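Zudeo Releases Prendari 7, Adds Material Library and Room Templates for Furniture Makers

September 28, 2025 — Zudeo today released Prendari 7, a new version of its layout and visualization software for furniture makers and small showrooms. The release adds an expanded material library, a revised lighting engine and a set of room templates that can be loaded without manual modeling.

The material library now contains 371 surface finishes, grouped by wood, metal, textile and paint. Wood finishes store grain direction as a separate value, so a tabletop and its legs can share one finish and still show the grain running in different directions. Finishes made in earlier versions open in Prendari 7 without conversion.

"Most of our customers build a piece once and then need to show it in several woods," said Regula Trummer, head of product at Zudeo. "In the old version that meant copying the file. Now the finish is a setting on the part, and the part list updates with it."

The lighting engine, developed under the internal name Pongsiri, calculates indirect light from walls and floors. A preview at reduced quality is shown while the final image is being calculated. Users can stop the calculation at any point and save the result.

Room templates cover common interior types, with walls, baseboards and flooring already in place. Wall color and floor material can be changed. Template dimensions are entered in inches or centimeters and can be switched during a project.

Zudeo tested the release with 60 workshops beginning in January. Changes made as a result include a simpler export window and a fix for part lists that dropped the last line when printed on letter-size paper.

"The part list is what goes to the saw," said Pirmin Riedl, owner of the Zastari workshop, which took part in the test. "If a line is missing there, the picture doesn't help me."

Prendari 7 is available now as a download. Customers with a current maintenance plan receive the update at no charge. Schools can request up to 100 classroom seats under a single license key. Version 6 files remain readable, but files saved in version 7 cannot be opened in version 6.

Media contact: Burgi Aebischer, Zudeo Press Office

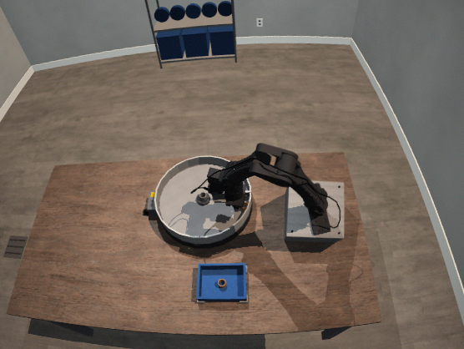 Rendered interior with wood table and metal shelving unit. Image: Zudeo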